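## 4. Setting Up the Favance Pull-Out Dish Rack

Applies to racks fitted under a counter beside a double sink.

1. Close the rack fully before loading.
2. Pull it out to the stop.
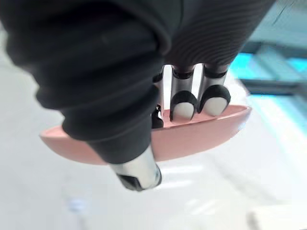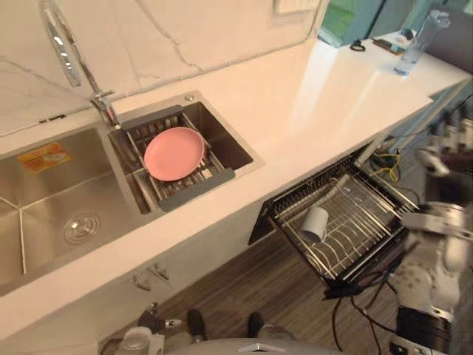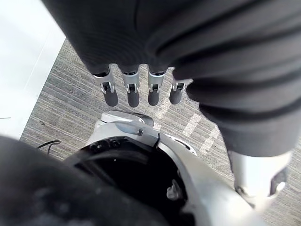
3. Load shallow dishes at the front – plates go behind them.
4. Set the drip tray slope to 2 degrees.

**Caution:** Do not lean on an open rack.

**Note:** Slides are 288 mm long. Order spares from the Saltton depot under part 108.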